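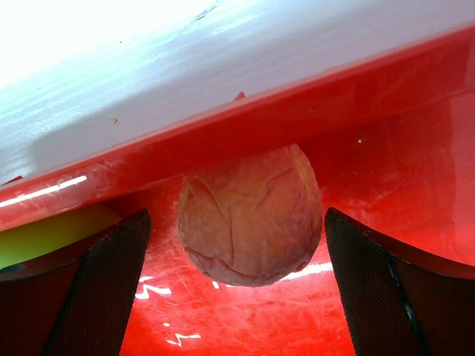
Wrist cam, parallel gripper over the red bin, peach-coloured piece between the fingers. Mesh-texture pads.

1/ Thread on the gripper and camera comparison we've been running on the bench arm. It's long. Mute if you don't care about finger pads.

2/ Background: the job is bin to tray, one piece at a time, out of a glossy plastic container. Fruit-shaped things, mixed sizes, mixed stiffness. The arm stays the same throughout (Paredes, the small one). What changes is the gripper, the wrist camera and the controller.

3/ Two grippers. The Carnar is a parallel two-finger with textured pads. The Sendelov is a three-finger with soft silicone tips. Both bolt to the same flange with an adapter plate Leandro Benítez milled for us. Tool centre point was re-measured after every swap.

4/ Test size is 195 picks per gripper. Same pieces, same bin, bin emptied and refilled in a shuffled order between runs. A pick counts if the piece is lifted, carried and released in the tray. Dropped on the way is a fail. Two pieces at once is a fail too.

5/ Carnar missed 7. Sendelov missed 25. I expected it to go the other way, so I reran the Sendelov set with fresh tips before posting anything. Same 25. The misses moved to different pieces but the total didn't budge.

6/ Where the Sendelov loses: the wall. Three fingers need clearance on three sides, and anything resting near the side of the bin only gives you two. The planner either refuses the grasp or tilts the wrist until a knuckle touches the rim. Most of its failures are some version of that.

7/ Where it wins: smooth, round, out in the open. It centres the piece as it closes, so a sloppy pose estimate costs you nothing. If your parts arrive on a flat belt with space between them, ignore my numbers and go look at the three-finger.

8/ The two-finger doesn't centre in the second axis. If you're off along the pad, you stay off. On creased or lumpy pieces this matters more than on smooth ones, as the pad lands on a ridge and the piece rolls a few degrees during the close.

9/ Pads. I had two sets for the Carnar, the fine mesh ones in the photo and a plain flat rubber pair. The plain ones grip harder on clean smooth surfaces and let go late. The release lag is annoying: piece sticks to one pad, swings, lands crooked in the tray. Mesh pads release clean. The mesh set is what all the numbers above use.

10/ Mesh does pick up grit. Wipe with a damp cloth at every bin refill. I skipped it for one warm-up run and could see slip in the finger position log well before it showed up as a drop.

11/ Now the camera, which took more of my time than both grippers put together.

12/ Look at the top left of that photo. White surface outside the bin, blown out nearly to pure white. Auto exposure on the Leltach wrist cam averages the whole picture, so with a red bin and a bright work surface in the same view it has to give something up.

13/ Then there's the bin itself. Glossy red plastic throws hard white reflections along the rim and across the floor. On the floor they come out as zigzags. Our first segmentation pass happily labelled a rim highlight as a piece, long and thin, confidence very high. The arm went for it.

14/ Red bin also tints everything inside it. The outer faces of the fingers are reading brownish red down there. Same thing happens to the pieces: the shaded top of the peach-coloured one goes reddish under the rim. If you're sorting by colour, don't trust hue inside a saturated bin. Sort after the lift, against something neutral.

15/ Fixes tried, in order. Fixed exposure, set for the bin floor: big improvement, and the bench going white no longer matters because nothing we want is out there. Cross-polarised light: kills most of the rim highlight, costs a lot of brightness. Matte grey bin: best of the lot and the cheapest, but the customer's bins are glossy so it only counts as a control.

16/ What we kept is fixed exposure plus a mask over the rim. The mask comes from a one-time fit of the bin edge at the scan pose and gets projected forward from the arm's joint readings. No polariser.

17/ The mask has a cost. Pieces tucked under the rim are partly hidden in the close view and the mask trims them a bit further. The yellow-green one at the left edge of the photo is a fair case. Rim over the top, finger over the bottom, only a rounded end to work with. Detector gives it a low score, which I'm fine with. It should wait until there's a better view.

18/ Rule now: anything under a set visible area is skipped and the arm goes back to the scan pose. Slower. Fewer stupid grasps.

19/ Camera placement. The Leltach sits at the wrist looking down past the fingers, so both tips are always in view from the lower corners. I like this. You can check the gap on each side straight off the picture. In the photo there's clear space on the left and next to none on the right, so that approach wants a small shift before closing.

20/ We do that shift in software. Measure both gaps in pixels, move the wrist sideways until they match within tolerance, then close. It's a crude visual servo loop and it did more for the Carnar's score than any pad change. With it switched off I wouldn't bother quoting a result.

21/ It does nothing for the three-finger. One finger is always behind the piece, so you can't measure the third gap from this mount. A second camera off to the side would help. We didn't have one to spare.

22/ Controllers. We ran the arm on its stock Paredes box, then on a plain industrial PC talking to the drives directly. Maximiliano Valcárcel wrote the second one and will say it's unfinished. It's unfinished.

23/ Stock box: solid, dull, well-behaved. Its problem is that it buffers motion commands, and the servo loop in 20/ feels every bit of that delay. You get a small overshoot, then a correction, then another. Lowering the gain settles it and makes the approach slow.

24/ Max's version: no buffer, shift finishes in a single smooth move. But you lose the vendor's collision stop, and what replaces it is a torque limit we picked by pushing on the arm by hand. Fine for a fenced bench. I would not put it next to people.

25/ All scores above are from the stock box, to keep the gripper comparison fair. I haven't got enough picks on the PC controller to put a number on it.

26/ Grip force, as I'll be asked. Carnar was set by position with a current limit, not true force control. We found the lowest limit that held the heaviest piece through a full-speed swing and left it there. The Sendelov has a force setting with a dial from low to high and no units in the manual. I left it in the middle.

27/ That middle setting is the weakest part of this whole test. If somebody from Sendelov reads this and can tell me what the dial means in newtons, I'll rerun the set.

28/ Wear after the full test: light scuffing on the finger edges, and plenty of fine scratches in the bin floor. The scratches matter a little. They catch the light and break up the floor reflections into more, smaller ones. I'd swap the bin before chasing a drop in detection.

29/ Cabling, one complaint. The Leltach connector exits sideways with no strain relief and fouls on wrist roll past a quarter turn. Leandro printed a clip that turns it back along the forearm. File goes up with the rest of the bench drawings once he's fixed the screw spacing.

30/ Someone asked about suction under the last thread. Not on these. Creased surfaces leak around the cup and you spend the day choosing cups. On smooth skins it would probably beat both of these on speed.

31/ Recommendation if your setup looks like ours (deep glossy bin, lumpy pieces, one wrist camera): two-finger, mesh pads, fixed exposure, centre on the gaps before you close. Spend the leftover money on lighting.

32/ Next is the Sendelov with a side camera if I can borrow one, and the PC controller with a proper stop circuit. Pick logs as CSV are linked in my profile, columns explained in the header. The flag column called "rim" is set by hand, so expect the odd mistake in it.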